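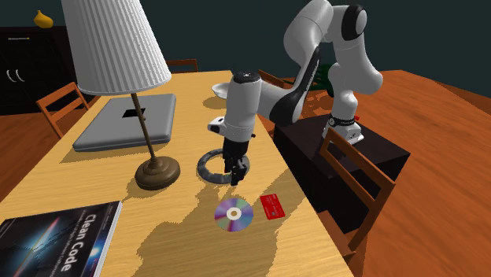 4.2 What we bought, and in what order

I'll be upfront that our budget plan started out backwards. We priced the arm first, loved it, and only then asked what it would have to pick up. So for Rornia we went the other way and wrote the object list before calling Zodstead for a quote. Flat things drove most of the spending (a ring you can get two fingers inside is one kind of problem, a card or a disc lying flat on a table is a much meaner one), and Figure 3 has all of them within reach of the same gripper. Simulating the table first cost us 393 dollars in compute, and I'd pay that again tomorrow!

The spare fingers were the next line. Nitelwood wanted 1118 dollars for a set, and we put off the order until February so we could see which shape we'd need.

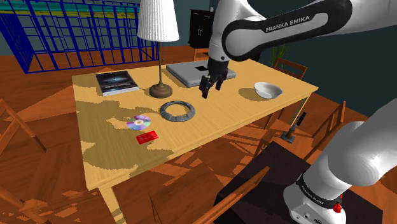 Figure 3. Simulated tabletop used for planning purchases.

That left 4000 dollars for the mount, the guarding and 60 hours of setup from Trummer. We had pencilled in fewer hours, and I'm glad we got talked out of it, though the guarding ended up thinner than I'd like.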